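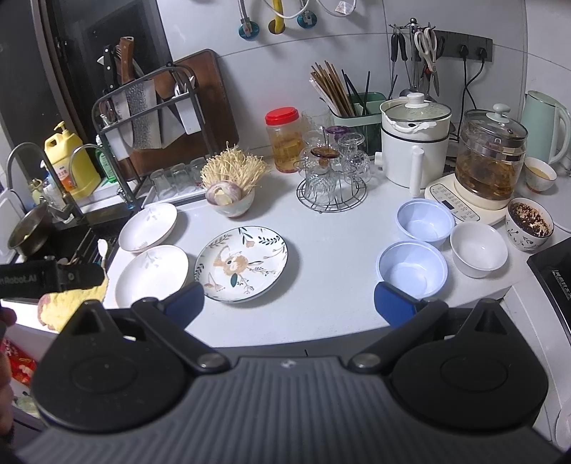 6/1/18. Hot pot tonight if I get everything done before Marta comes back from Daltness. I washed up after lunch and then started on the kitchen counter, which has been getting away from me all week. The enoki and the purple garlic are in the white bowl by the backsplash, and the chili and sesame is in the cup with the dark flowers on it. Still need tofu and greens. Tea is in the glass kettle, dark enough already, so I won't add more leaves.

The rabbit plate came from Antonina in April and I want to give it to Rhun to eat from, he always asks for it. Paid the gas, 27 dollars - less than last month. Severyn called and can't come, so four of us. Must buy sesame oil tomorrow.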